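Nistitico Verlag
Ausschreibung: Testleserinnen und Testleser für Kriminalliteratur (Manuskriptphase)

Stand: 2022-10-31

Für die Reihe Fakska (Kriminalroman, Übersetzungen aus dem Englischen und Isländischen) sucht der Verlag 30 Personen, die unveröffentlichte Manuskripte vor dem Schlusslektorat lesen und schriftlich beurteilen. Die Tätigkeit erfolgt ortsunabhängig und auf Honorarbasis. Ein Arbeitsverhältnis wird nicht begründet.

Gegenstand

Gelesen werden vier Manuskripte von Juni an, jeweils in der deutschen Rohübersetzung. Den Anfang macht »Phí« von Kirsten Grímsdóttir, ein Ermittlerroman mit drei Zeitebenen, gefolgt von zwei Bänden der Iven-Serie von Caoimhe Dunne. Der vierte Titel wird nach Vertragsabschluss bekannt gegeben. Der Umfang liegt je Titel zwischen kurzem Roman und Langfassung; eine Auswahl einzelner Titel ist nicht möglich.

Aufgaben

— vollständige Lektüre innerhalb der vereinbarten Frist
— Protokoll der Verdachtsmomente: Nach jedem fünften Kapitel wird notiert, welche Figur als Täter angenommen wird und worauf sich die Annahme stützt
— Hinweise auf Widersprüche in Chronologie, Ortsangaben und Kenntnisstand der Figuren
— abschließendes Gutachten von höchstens 5 Seiten

Stilistische Korrekturen und Rechtschreibung sind nicht Teil des Auftrags. Inhaltsangaben werden nicht benötigt.

Voraussetzungen

Deutsch auf muttersprachlichem Niveau, regelmäßige Lektüre von Kriminalliteratur, Volljährigkeit. Englisch- oder Isländischkenntnisse sind nützlich, aber nicht erforderlich. Wer selbst einen Kriminalroman bei einem Verlag oder einer Agentur eingereicht hat, gibt dies bitte an — ein Ausschlussgrund ist es nicht. Die Manuskripte sind vertraulich zu behandeln; eine entsprechende Erklärung ist vor Zusendung zu unterzeichnen.

Honorar

100 Euro je Manuskript, zahlbar nach Eingang von Protokoll und Gutachten. Unvollständige Protokolle werden nicht vergütet. Zusätzlich erhalten die Teilnehmenden ein Exemplar der gedruckten Ausgabe. 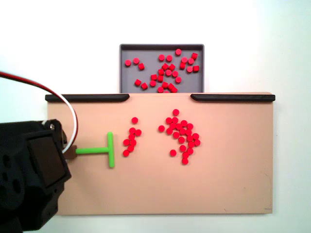 Bewerbung

Einzureichen sind ein kurzer Leselebenslauf und eine Probebeurteilung von etwa einer Seite zu einem frei gewählten Kriminalroman. Die Auflösung des Falls darf und soll darin genannt werden. Dateiformat: PDF. Unterlagen per Post werden nicht zurückgesandt.

Die Auswahl treffen Maeve Breathnach (Programmleitung) und Vignesh Kaimal (Lektorat). Fragen zu Vertrag und Abrechnung beantwortet Ita Rafferty. Absagen werden schriftlich, aber ohne Begründung verschickt.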